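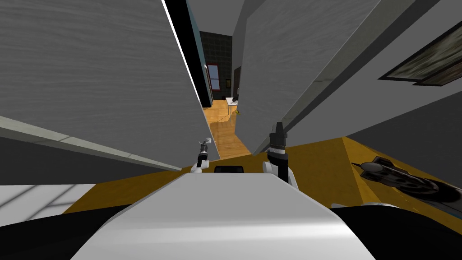
Page last changed: November

About Pelupessy Bread School

Hi, and welcome! I started Pelupessy in my own kitchen with one oven, a secondhand mixer and a sourdough starter that lived on top of the fridge. A few friends wanted to learn how to make a decent loaf, then their friends did, and before long I had people perched on the back stairs eating rye toast (there were never enough chairs).

These days we have a proper teaching kitchen and 3 regular courses. First Loaves is for people who have never touched yeast in their lives. Slow Dough is the sourdough one, and it fills up fastest. Then there's Flat and Fried, which I made up because I love flatbreads and doughnuts and wanted an excuse to make both in one evening. It runs late, so eat something small first!

I buy most of our flour from Stoteo, a little mill I've been going to for years. Their whole wheat is thirsty stuff, so if you bake from our handouts at home with a supermarket bag, hold back a splash of the water and see how the dough feels. A basic white loaf in our classes uses 500 grams of flour, and everyone takes theirs home in a paper bag.

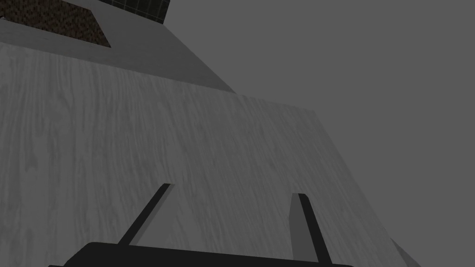 People ask me whether they need to be good at cooking. No! I've taught people who burned their toast that same morning. Bread is mostly waiting around, and we fill the waiting with soup, coffee and a lot of talk about crusts. Kids are welcome at First Loaves if they bring a grown-up.

An evening class is $39 and the all-day one is $61, lunch included. Aprons are here for you to borrow. Bring a container with a lid if you're coming to Slow Dough, so you can carry some starter home (mine is called Bestik, and yes, you can rename your half).

If you want to book, or your loaf came out flat and you'd like to complain to somebody, write to me through the contact page. I usually answer in the evening once the ovens are off.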